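Luvura Tabletop Picture Frame, Black

Small frame, thick border, big difference! We've stocked the Luvura since last January and it's still the one we reach for when a counter or a sideboard needs a bit of life. The black border is wide enough to hold its own against a busy wall, and it does something lovely for gray, faded or low-contrast photographs, the kind that disappear in a thin metal frame.

It's light, too. The whole thing weighs 300 grams with a print inside, so you can move it around as often as you like (we do, probably more than we should).

What you get

One black frame with a fold-out stand
Clear front panel, already fitted
Plain white backing card
Two spare turn clips for the back

Item number: 3147
Weight: 300 g
Color: black
Stands upright or on its side

Changing the photo

Lay the frame face down on a soft cloth and turn the clips outward. Lift the back off, slide your print in, and close it up again. The clips are a little stiff at first and loosen after a few changes. Wipe the front with a dry cloth and skip the glass cleaner, which can creep in under the border and leave a mark.

Where to put it

Warm brown wood is our favorite background for it, and a beige wall or panel behind keeps things calm. Add one small plant, something spiky in a plain white pot, and you could stop right there! If you want a bigger group, the Cruzado tray in the same black sits nicely next to it, and the Pranisis shelf is deep enough for a row of frames with the stands folded out.
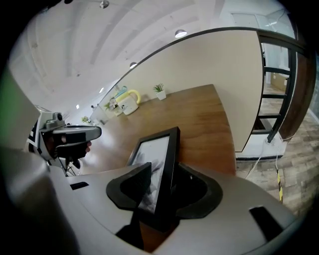 Black frame with a grayish photo, wood-topped counter and potted succulent behind.

Also in this range: Luvura Wide, Luvura Double, and the Nornari wall hook set for anyone who'd like to hang theirs.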